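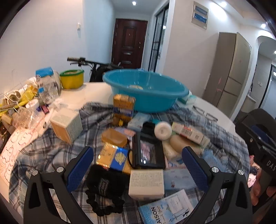

Hand-held gripper vs teleop for tidying small stuff on a table

Forum: Teaching by Demonstration
Replies: 9

hwu_bench
Looking for opinions before I commit to another month of this. I'm collecting demos for a table tidying task. Soaps, toiletries, small boxes, all mixed together on a plaid cloth, in a normal home. I use a hand-held gripper with two fingers and textured pads, no arm attached. I walk up, pick something, put it where it goes, repeat.

I have 200 episodes so far. The policy trained on them does boxes fine. It is bad at soap bars and worse at anything soft. My lab mate says I should drop the hand-held and redo it all with the leader arm. I don't want to. What would you do?

Hsin-yi

mfernandes
Redo it with the leader arm. I know that isn't what you want to hear. With the hand-held you move like a person. You come in from angles the arm can't reach, you twist your wrist at the last second, and then the arm has to copy that with joints it doesn't have. With teleop every demo is something the robot has done at least once.

pavithra.p
Disagree with mfernandes. We did the same kind of task both ways on the Thampi arm. Teleop gave us 24 usable episodes in an afternoon. Hand-held gave us 89 in the same amount of time, and the operator wasn't worn out at the end. For a cluttered table you want variety, and you only get it if collecting is cheap.

The wrist thing is real, but you can filter for it. Run every trajectory through the arm's kinematics before training and throw out the ones it can't follow. We lost a few per session once people knew the limits.

mfernandes
And how many did you lose before people knew the limits?

pavithra.p
Almost half of the first batch. It got better fast.

issa_b
What does the soft item failure look like? Misses it, drops it, or closes on the tablecloth?

hwu_bench
Mostly closes on the cloth. There's a black coiled fabric thing near the front edge and the gripper comes down too low and takes a fold of plaid along with it. With the soap bars it gets one finger on top of the bar instead of beside it. One of them is amber and you can see through it, so I figured that was a vision problem.

issa_b
Then I don't think your choice of hardware is the problem. Closing on the cloth is a height problem. When you do it by hand you feel the table through the handle and stop. The recording only has position, so the policy learns "go down until roughly here" and small errors put it into the cloth. Leader arm without force feedback will do the same thing, and you'll have less data.

Things I'd try, cheapest first:

Slow down for the last couple of inches. People demo too fast near contact.
Check your finger width calibration. If it reads a little off, thin items suffer first.
Change the table height between sessions.
Record some recoveries. Start with the fingers already in a bad spot, back off, go again.

owumbei
Agree with Issa on the recoveries. I'd add one on order. If you always clear the front of the table first, the policy never sees the back items with the front ones still in the way. I did this with a kitchen set and the arm froze whenever anything was left near the edge. Write the pick order on a card before each episode and stick to it, even when it feels silly.

Also keep your other hand out of the way. If you steady a box with it even once in a while, the robot learns that boxes don't tip over.

Ohemaa

hwu_bench
I have definitely steadied the tall box. It stands right in front of the basin and I didn't want to knock it over. I'll go through and cut those.

mfernandes
I'll give you the height point. I still think 200 hand-held episodes plus a small set on the real arm beats either one alone. Do your recoveries by teleop, because that's where the arm's own behavior matters. Flekow has a merge script that puts both kinds in the same format. The time stamps need fixing by hand, at least in the version I used.

pavithra.p
That I can agree with. Don't use the default mixing weight though. It treats every episode the same and your teleop set will disappear.

hwu_bench
OK, plan for June. Keep what I have, minus the reach failures and the ones where my other hand is in it. New hand-held sessions with slower contact, written pick order, and the table at three heights. Then a short teleop set on the arm with only recoveries, soft items and soap. I'll post the success rates for each object type, old policy and new.

issa_b
Post the failures by type too, not only the totals. And do the width calibration before you record anything else.

hwu_bench
Doing that one tonight.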